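What the robot has done to our bench

It started with the kettle. We used to have our tea at quarter past ten because that was when everybody's thumbs gave out. You can only push plastic plugs into little sockets for so long before the pads of your fingers go flat and shiny, and on our bench at Jasley that point came at quarter past ten, more or less on the dot. Now the thumbs don't give out and people drift off for tea whenever they like, and I miss it more than I thought I would.

I should back up. A few of you have asked why I've gone quiet on here since February, and the answer is that work has been a bit all over the place. For anyone new, I do test and assembly in Reltthorpe, at a firm that puts together the connector boards that go inside other people's machines. It isn't glamorous. I've done it for long enough that I can tell a badly seated plug by the sound, and I've got the sort of forearms you'd normally need a rowing boat for.

Anyway, we've got a robot now. One arm, on our bench, doing insertion and removal on the practice boards first and then (the plan goes) on the real jobs. Management called a meeting about it in the canteen with a slide that said "Working Alongside", and there was a plate of those pink wafers, so we all knew something was up.

I was properly against it. I'd like that written down somewhere, because I've softened since and I don't want to pretend I was one of the keen ones. My sister was at the Brerkomside plant when they automated packing, and what "alongside" meant there was that 3 people stood alongside a machine where there had been a whole line, and then it was two. So when Obed came round with his clipboard asking who'd like to train on the new cell, I looked very hard at my shoes.

He put me down for it anyway. Obed Annan has been my supervisor for years and he knows that if I'm going to moan about a thing I'd rather moan from close up.

The first fortnight was mostly waiting. The engineer who came with it, Hamisi Mohamedi, is a very patient man who eats a boiled egg at his desk every single morning, and he'd sit there moving the arm a hair to the left and then a hair to the right while I stood by with a tray of parts feeling like a nurse in a film. I'd expected something fast and frightening. It was about as frightening as watching someone reverse a caravan.

What I hadn't understood was how much of it would turn out to be about things I knew. Hamisi knew the arm inside out but he'd never sat and seated plugs for a living. He'd ask me where I put my thumb, and I'd have no idea! I'd have to pick one up and do it and watch my own hand. Then I'd say oh, I tip it, I go in with the top edge first and then rock it flat, and he'd write that down as if I'd told him the combination to a safe. I do a wiggle on the way out as well. I've always done the wiggle. Nobody taught me it, and I went home that night and made my husband watch me unplug the phone charger four times.
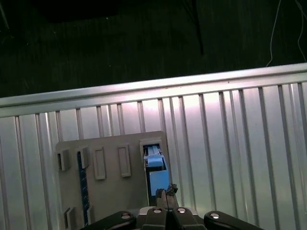

Lining up on the blue one, top right-hand slot.

We've spent an unreasonable amount of time on that blue block. The slots come in different shapes and sizes, so there are square ones and tall thin ones, and each wants its own approach. Hamisi likes to start with one part in the board and work at it until he's satisfied before he'll let anyone talk about the next. I'd have had the lot in and out and been stood at the vending machine. But then I'm not a machine, and I can feel when something's going in skew, and I had never once thought of that as a skill until I watched a very expensive arm try to learn it.

The pace did pick up. By the end of the month he had it running sets of 50, and I'd sit with a sheet and tick each one good or bad. That's a large part of my day now, the sheet. I'm called a cell operator, and I've got a different coloured lanyard and a login (I'm not going to tell you the password but it was 1234 for a good week and then there was an email).

So what's changed, for us on the bench? My hands, first of all. I had a steroid jab in my right wrist the winter before last and I'd been told to expect another, and I haven't needed it. I can open jars. I can hold a book up in bed. I don't care what your politics are about robots, if you've ever dropped a full mug because your grip just went, you'll know what that's worth. Obed keeps a book of sore wrists and strains, he always has, and he says he's barely had to open it this spring.

Then the talking. This is the bit I find hard to explain to people who don't do this kind of work. When your hands are busy and your head isn't, you talk. I know more about the women on my bench than I know about some of my cousins. We got through two divorces, a hip replacement and the whole business with Eshun's allotment without anybody looking up. Ticking a sheet is the other way round — hands idle, head busy. You can't be halfway through a good story when you're meant to be watching for a plug sat a hair proud of its slot. I've gone whole mornings hardly saying a word, and I come home and talk my poor husband's ear off to make up for it.

And there's the worry, which hasn't gone away. Nobody has lost a job on our bench. Two people have moved over to final inspection, one of them gladly and one of them less so, and when one of the older hands retired after Easter her place wasn't advertised. That's how it happens, isn't it. Nobody gets marched out, there's just a chair, and after a bit somebody puts a box on it. I did ask about it in the last briefing. I was told that volumes were expected to rise and that the cell would let us keep up with them, and I wrote that down with the time next to it because I'm that sort of person.

The pay's another sore point. Cell operator comes with the lanyard and an extra 60 pence an hour, and I think it should be more, given that a good part of what that arm does it got from us. I said this to Hamisi and he agreed with me straight off, which took the wind out of my sails a bit. He said if it were up to him he'd put our names on the thing. It isn't up to him, but it was a decent thing to say and he gave me half his orange.

I've been asked to train the next two people on it from Eshun's end of the bench, and I've said yes on the condition that we all stop for tea together again at quarter past ten, robot or no robot. Obed said he'd have to look at the schedule. I said you do that, and I'll bring the biscuits.

Oh, and to the person who asked in the comments about the marrow chutney, I've found the recipe, it was inside the slow cooker manual. I'll type it up next time.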